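Near-Earth Asteroid Turex Will Pass Safely in February

The Thammasiri Observatory has confirmed that the asteroid Turex poses no danger to Earth. The finding is based on 196 position measurements made over 17 nights and replaces an earlier estimate that drew wide attention online.

The object measures 43 meters across. Its closest approach falls in February, at a distance greater than that of the Moon.

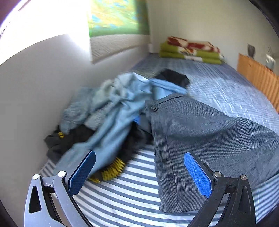
Will Turex be visible without a telescope? The asteroid is far too faint for the naked eye, and even large amateur instruments will have difficulty following it.

"The orbit is now well determined," said Amnuay Thepsuriya, who led the analysis. The remaining measurements – 46 taken at the Varkeo station – are under review and will be added to the public catalog next month.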